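Section 7. Fitting the Galell Wall Cabinet

7.1 Before you begin

Read this section in full before drilling. The cabinet must be fixed to a solid wall or to studs. The fasteners supplied in Bag 2 are intended for brick and concrete only. For drywall, order the Plidus hollow-wall kit from your dealer.

Two people are required to lift the cabinet. Keep the mirror film in place until step 9.

CAUTION: Check for pipes and electrical cables behind the wall. Do not drill directly above or below an outlet or switch.

7.2 Marking the wall

1. Decide on the height of the cabinet. The center of the mirror should be at the eye level of the household's main user.
2. Hold the hanging rail against the wall and place a level on top of it.
3. Mark the two outer holes with a pencil. Remove the rail and check the marks again with the level.
4. Leave a gap of 100 mm between the side of the cabinet and any adjoining wall.

NOTE: On textured walls, mark with the point of a nail. Pencil lines are easily lost on an uneven surface.

7.3 Hanging the cabinet

5. Drill both holes with an 8 mm masonry bit. Clear the dust before inserting the plugs.
6. Screw the rail to the wall. Tighten the screws by hand – a power driver may crack the plugs.
7. Lift the cabinet over the rail and lower it until both hooks engage.
8. Turn the adjusting screws inside the cabinet until the top edge is level.
9. Peel off the mirror film, starting at a lower corner.

CAUTION: Do not let go of the cabinet until both hooks have been checked. Pull the lower edge gently toward you; the cabinet should not move.

7.4 Sealing

Apply a thin line of clear sanitary silicone along the top edge only. The lower edge is left open so that moisture can escape. Allow the silicone to cure overnight before using the shower.

7.5 Service

Replacement hooks and rails are available from the Sadport service desk, which is closed on Wednesday afternoons. Written inquiries should be addressed to Anas Bennani, Customer Service. Please quote the number on the label fixed to the back of the rail.

7.6 Loading the shelves
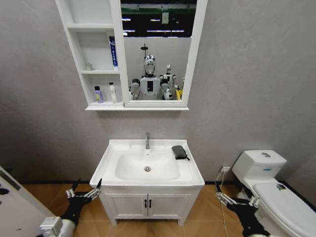
Shelf loads should be kept low and even, with the heaviest articles at the bottom. Weight placed high in the cabinet strains the hooks and may tilt it forward over time. A pump bottle belongs on the lowest shelf, beside the mirror, and an upright tube may stand on the one above. The top shelf may be left empty. Wipe up spills promptly with a soft, damp cloth, and do not use scouring powder on the frame or the glass.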